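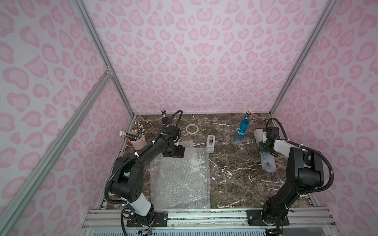
4.3 Checking the arm mounts and cable conduit

Do this check every 3,000 cycles, and again after any arm has been taken off the front rail. The same steps apply to the left and right arms.

Caution: Switch off power to both arms and lock the switch before reaching over the table. An arm can drop when its brakes are released. Support the upper link with one hand.

1. Park both arms from the Cundari menu and wait for the status line to read IDLE.

2. Switch off and lock out.

3. Clear the tabletop. Loose items such as bottles, tape rolls and bubble wrap go in the Tapsell bin, not on the rail.

4. Try each bolt on the black mounting plate with the 4 mm hex key. Tighten any that move. Do not use thread locker on the aluminum rail.

5. Follow the corrugated conduit along the arm to the wrist. Look for flat spots, splits and rubbing at the joint housings.

6. Replace any cable tie that has slipped or cracked. Leave the loop near the wrist slack enough for a full turn of the last joint.

7. Check that no wiring at the front rail is caught under a mounting plate.

8. Restore power and run the homing routine. It takes 47 seconds.

Note: If homing stops with code 173, a joint has lost its zero position. Repeat step 8 once. If the code comes back, leave the arm off and call the Sondton service desk.

Record the check in the cell log with your initials.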